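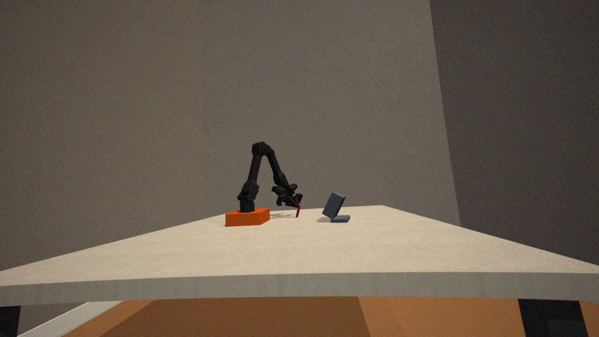 Text: Kelarholm Press Office

The Lastmont project at Prarkix is assembling a body of simulated examples from which a robot arm is to learn to handle a slim red peg. The head of the project received us at the Kelarholm site on a Monday in July to discuss progress.

"We have 1535 recorded attempts and have accepted 1000 of them," she said. "The others remain on file, with the grounds for refusal noted."

Asked why so simple a task had been chosen, she replied that the peg left little room for error. "The fingers must come down on either side of it without knocking it over. A person does this without thinking. A learning system has to be shown, and shown from many starting positions."
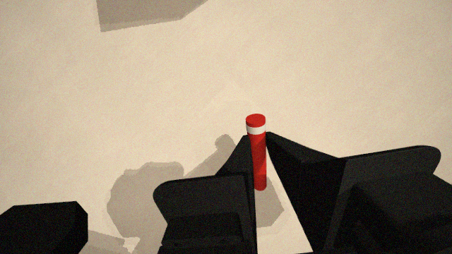
Kelarholm Press Office

Each attempt is reviewed by 2 members of staff, who work separately and compare their findings afterwards. Disagreements are frequent, we were told, and usually concern the moment of grasp.

"If the peg leans in the grip, one reviewer may accept it and the other may not," she explained. "We have rewritten the guidance 5 times - the present version runs to a single page."

The grey blocks on the table are moved between attempts, as is the peg itself. The orange base of the arm stays where it is. Proposals to vary the lighting have been put forward by Stüber, the project's partner, and are under discussion. 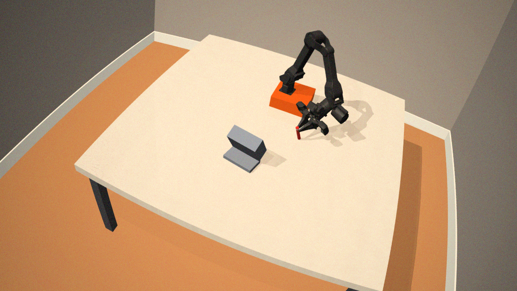

Next stage

Work on a physical arm has yet to be approved. "I should prefer to wait," she said. "There are still gaps in the examples, chiefly where the peg starts close to the base, and we intend to fill those first."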